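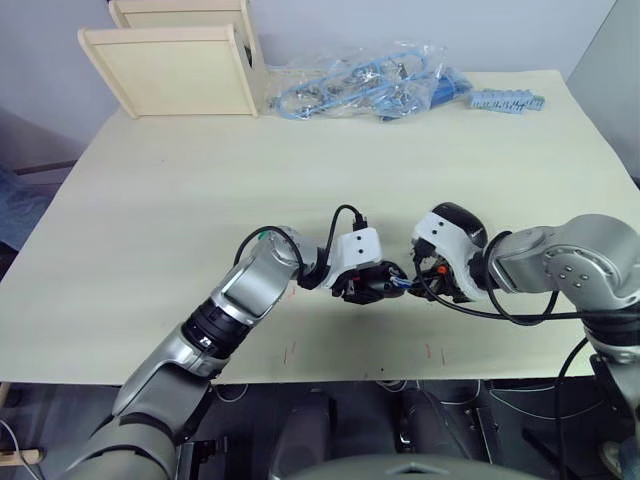 Two-Arm Cells: Rules, Standards and What They Are Worth
Frequently asked questions

Last updated 16 October 2025

We get asked the same things by people setting up two-arm benches for cable and connector work. The answers are our own opinion, formed at Nyaga and at the Stukum site, and they don't replace your own risk assessment or the text of any standard you are working to.

The arms were sold as collaborative. Do we still need a risk assessment?

Yes. "Collaborative" on a brochure describes what the maker hopes you will do with the arm. The assessment covers the whole job: the arm, the gripper, the part, the table and whoever is standing next to it. Put a sharp part in a gentle gripper and you have a sharp part being moved about by a motor.

Our supplier gave us a certificate. Isn't that enough?

Read what it covers. We have seen one that applied to the arm with nothing fitted to it and a fixed base. The customer had added a gripper and a second arm and moved the lot to a different table. The certificate was perfectly genuine and said nothing about the machine in the room.

Do two arms count as one machine or two?

If they share a working space and can touch each other, treat them as one. Ask what happens to the right arm when the left one stops. On a lot of benches the answer is that it carries on, and the people running them are surprised to hear it. Both should stop from one button, and that button should be within reach of everyone who works there.

How close may the grippers get to each other?

As close as the task needs. When one hand holds a small connector for the other, the fingers will nearly meet, and a rule that bans this bans the job. Set a low speed for the handover and a higher one elsewhere, and check that the change happens every time. At Stukum we ran the handover 300 times before anyone signed the sheet, and 18 of those runs entered the slow zone too fast. The demonstration on the first morning had gone beautifully.

Is software collision avoidance good enough between the arms?

It's useful for protecting the equipment. Whether it counts as a safety function depends on how it was built and tested, and most of the packages we are shown can't answer that question. Ask for the evidence in writing. The salesman's tone usually changes.

What about the cables on the arms?

Gripper cables need some slack or they pull out at the connector. Too much and you have a loop that catches on the other arm. Run each arm through its full range by hand or at crawling speed and watch the loops the whole way, including the poses you think it will never use. Tie back what you can without straining the plug. No standard we know of will give you the right length – you have to look.

Does the table need to be clear?

The reachable part does, apart from the parts in use. Bags of spare leads, loose terminal strips and storage boxes drift towards the arms over a working day. Far edge, fine, provided you have checked the reach and not guessed it. Clear plastic bags deserve particular care if you rely on cameras, as they are hard to pick out reliably.

Can we mark the table to show the working area?

By all means, but don't call it a safeguard. Marks help people put things back in the same place. They have never stopped an arm, and within a month or so half the staff won't remember what they mean. Write it down somewhere.

Who should be allowed to change the speed limits?

As few people as you can manage with. At Nyaga it is 5. Each change goes in the log with a reason, and "was too slow" is not a reason.

What do you make of the Tarkora checklist?

It has 508 lines. We have yet to meet anyone who filled it in with care to the end, and a box ticked without looking is worse than a blank one. The sections on stopping and restarting are good. Use those.

And Nukska's "zero-risk" badge?

Ask them who awards it.

How often should we review all this?

Every July is our habit, plus any time you change a gripper, a part, a table or a software version. Small updates are the ones that get skipped.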